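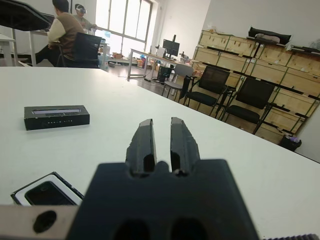

Quiénes somos

Prulside es un medio digital de análisis político internacional. Publicamos desde septiembre crónicas de cumbres, comparecencias y relaciones entre gobiernos, con atención a lo que se firma y a lo que queda sin firmar.

La redacción la dirige Eldana Berhe. El boletín semanal, Menach, llega a 4000 suscriptores y se envía gratis. El archivo reúne 3884 artículos y puede consultarse sin registro.

No recibimos dinero de partidos. Nos financiamos con las cuotas de los socios.

Correcciones y colaboraciones: escriba a la redacción desde el formulario de contacto.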